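Inicio | Quiénes somos | Actas | Turnos | Avisos | Contacto

Acta de la reunión de personal del comedor de Castitz
Noviembre. Redactada por Zuzanna Szczepańska
Compartido 40 veces · 4 comentarios

Nos reunimos en la sala 3 del edificio Roseck, a las 16:30, una vez recogido el turno de comidas. Abrió la reunión Senthil Mudaliar, coordinador de cocina y office, y tomé notas yo, que suelo alargarme, ya lo sabéis, pero prefiero que quien estaba de turno o de baja pueda enterarse bien de lo que se habló y no solo de lo que se votó. Se aprobó el acta anterior con una corrección: en el apartado de uniformes decía «delantales de verano» y debía decir «delantales de lavado».

Punto primero. Estado del proyecto Munshi

Senthil empezó recordando de dónde venimos, que siempre ayuda. Iltik, la empresa que nos lleva la maquinaria, propuso antes del verano estudiar si parte del trabajo del office podía hacerlo un puesto automático, empezando por la colocación y recogida de vasos en el escurridor. El proyecto se llama Munshi y sigue en fase de pruebas, en una cabina montada en el taller de la planta baja, fuera de la cocina. No hay nada instalado en la línea ni se va a instalar sin pasar antes por esta reunión. Lo repitió dos veces, a petición de varias compañeras de la tarde, y me pidió que constara por escrito. Consta.

Explicó después el montaje para quienes todavía no han podido bajar a verlo. Son dos brazos fijados sobre un mismo raíl, en la parte de delante, con un escurridor de acero inoxidable de dos pisos al fondo y los vasos repartidos entre el suelo de la cabina y el propio escurridor. Los brazos llegan al mismo espacio desde lados distintos, así que una parte grande de las pruebas consiste en que se repartan la tarea sin molestarse.

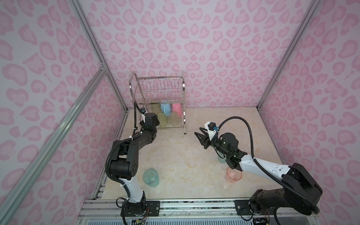
Cabina de pruebas de Munshi: la pinza izquierda, en la parte baja del escurridor; la derecha, abierta.

Una compañera de lavado preguntó por qué se trabaja con vasos de plástico de colores cuando en la sala usamos casi siempre cristal. Senthil contestó que el cristal llegará, pero que por ahora nadie quiere estar barriendo trozos, y que Iltik prefiere ir cambiando una cosa cada vez. Ella señaló, con razón a mi entender, que el cristal es precisamente lo que más cansa y lo que más cortes nos da, y que si la máquina solo aprende con plástico nos quedaremos nosotras con lo peor del trabajo. Hubo bastante acuerdo en la sala. Se pedirá a Iltik una respuesta por escrito sobre cuándo piensa probar con cristal y con las tazas de loza, que son las que pesan.

También se preguntó por el ruido. En el taller no molesta, pero el office ya es un sitio donde hay que hablar a gritos entre el túnel de lavado y la extracción, y añadir otra fuente de ruido no le hace gracia a nadie. Queda apuntado para la visita de prevención.

Punto segundo. Lo que vieron los compañeros que han participado en las pruebas

Este punto fue el más largo y, para mí, el más bonito de la tarde. Desde hace cuatro semanas va bajando gente del office al taller, en turnos de 40 minutos dentro de la jornada, para acompañar al equipo técnico y contarles cómo hacemos las cosas. Al principio se apuntó poca gente, y lo entiendo – a mí misma me costó, porque una no sabe si va a ayudar o a enseñarle a otro a quitarle el sitio. Esa frase se dijo tal cual en la reunión y nadie la discutió.

Los que han ido cuentan, sin embargo, que se aprende mucho viendo despacio un trabajo que hacemos deprisa. Un compañero del turno de mañana explicó que él nunca había pensado en cómo coge un vaso: lo gira en el aire mientras lo lleva, deja el hueco de la mano para el siguiente y ya está mirando al tercero. Todo eso hubo que contárselo a los técnicos paso por paso. Otra compañera insistió en los vasos que quedan tapados por otros o debajo de un brazo, que para nosotras no son un problema porque movemos la cabeza o el codo, y que en la cabina obligan a pensar mucho el orden.

Se comentó asimismo que cuando las dos pinzas se acercan al centro hay que ir con cuidado, y que los técnicos preguntaron cómo nos arreglamos nosotras cuando dos personas vacían el mismo cesto. La respuesta general fue que hablando, y que a veces ni eso, que con quien llevas años te entiendes con un gesto. Varias veteranas se rieron recordando los primeros días de cada cual, codazos incluidos. Me pareció un momento muy nuestro y no quería dejarlo fuera.

Senthil agradeció la paciencia de quienes han bajado y reconoció que esas horas se habían organizado mal al principio, porque en el office se quedaban cortos de manos mientras tanto. Desde ahora, cada salida al taller se cubrirá con una persona de refuerzo. Si no hay refuerzo, no se baja y la sesión se aplaza.

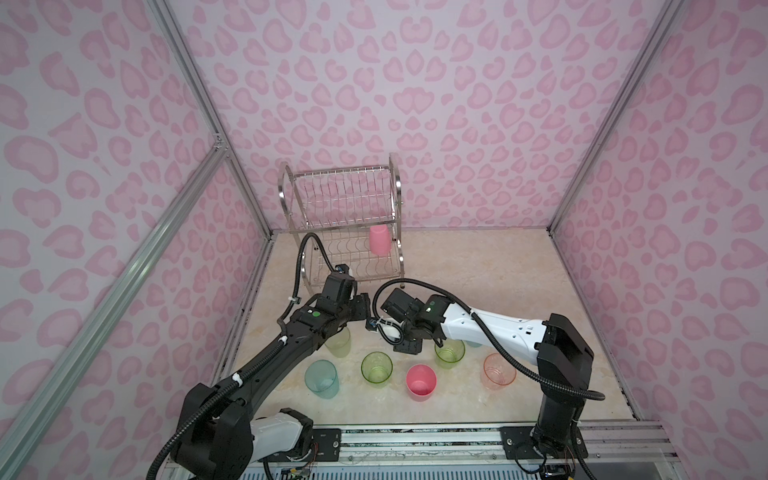
Punto tercero. Puestos, horarios y categorías

La plantilla del comedor es de 53 personas entre cocina, sala y office, y la pregunta que estaba en la cabeza de todo el mundo la hizo por fin una compañera de sala: si esto sale adelante, cuántos van a sobrar. Senthil respondió que la dirección de Castitz se ha comprometido a que no haya salidas por este motivo, y leyó el correo en el que lo dicen. Se le pidió que ese correo pasara a ser un acuerdo firmado, con la misma redacción y sin letra pequeña. Él estuvo conforme y va a llevar la petición a la próxima reunión con dirección.

Hablamos luego de algo que preocupa casi tanto, que es cómo cambia el trabajo para quien se queda. Si el puesto automático coloca vasos, alguien tendrá que reponerle material, retirar lo que salga mal, vigilar que no haya nadie cerca y avisar cuando se pare. Eso es un trabajo distinto, con una responsabilidad que hoy no figura en la categoría de auxiliar de office. Varias personas dijeron que les gustaría formarse para llevarlo. Otras dijeron con la misma claridad que ellas no, que les gusta su tarea y su compañera de al lado, y que no quieren pasarse la mañana mirando una pantalla. Las dos posturas se respetaron y así quiero que quede reflejado.

Un compañero con problemas en la muñeca, que lleva desde la primavera con tareas adaptadas, pidió que no se olvidara el otro lado de la cuestión. Para él, que una máquina hiciera la parte repetitiva sería poder volver al office con los suyos en lugar de estar doblando servilletas en el almacén. Se le escuchó con mucho cariño. Propuso que, llegado el caso, la prioridad para los puestos nuevos la tengan quienes arrastran lesiones, y la propuesta se aprobó sin votos en contra.

Sobre los ritmos hubo también un buen rato de conversación. El temor es que la máquina marque el paso y que acabemos corriendo para alimentarla. Aquí intervine yo misma, pidiendo que sea el office quien decida cuándo se pone en marcha y cuándo se para, y que el botón de parada esté a mano de cualquiera, sin tener que dar explicaciones a nadie por usarlo.

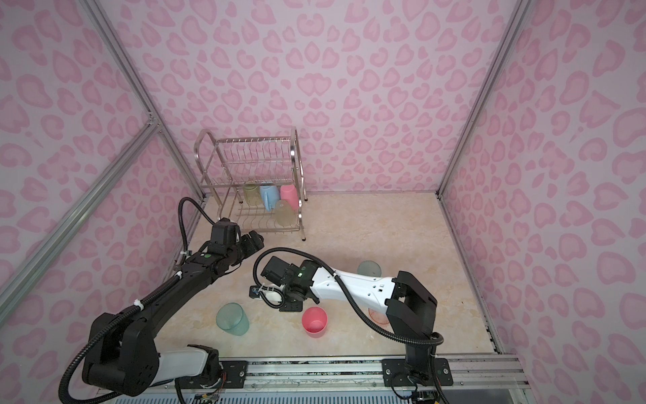
A esto añadió Senthil que Iltik había hablado en algún momento de medir los tiempos de cada turno para compararlos con los de la cabina, y que él ya les había dicho que no le parecía buena idea. La sala fue bastante más tajante. Se acordó que no se tomarán tiempos individuales de nadie y que cualquier medición se hará sobre el conjunto del servicio, avisando antes. Si hubiera grabaciones en el office, se tratarán aparte y con el consentimiento de las personas afectadas.

Quedó sin cerrar la cuestión del espacio. El hueco donde cabría el puesto es el que ocupan ahora la mesa de desbarasado pequeña y el carro de las jarras, y las compañeras de sala no ven por dónde entrarían ellas con las bandejas. Alguien sugirió girar la mesa grande, otra persona recordó que ya se intentó cuando se cambió el suelo y que no se podía abrir la cámara. Se marcará el perímetro con cinta durante una semana normal de servicio, sin máquina ninguna, para ver cómo nos movemos.

Acuerdos

– Pedir a Iltik por escrito el calendario de pruebas con cristal y loza.
– Cubrir con refuerzo todas las salidas al taller.
– Solicitar a dirección un acuerdo firmado sobre el mantenimiento de los puestos.
– Revisar la categoría de auxiliar de office antes de asignar tareas de vigilancia o reposición.
– Dar prioridad en los puestos nuevos a quienes tengan tareas adaptadas.
– No tomar tiempos individuales.
– Marcar con cinta el espacio previsto. Se encarga el turno de tarde.

Ruegos y preguntas

Se ruega devolver las llaves de las taquillas del pasillo, que faltan varias. La cafetera de la sala de descanso sigue goteando y Senthil volverá a llamar. Una compañera preguntó si los familiares pueden bajar a ver la cabina, porque su hijo no habla de otra cosa, y se consultará con el taller.

Se levantó la sesión a las 18:40. Quien quiera corregir o añadir algo a esta acta puede dejármelo en el casillero o buscarme en el turno de mañana, que allí estoy.

Zuzanna Szczepańska

Anterior | Siguiente | Volver a Actas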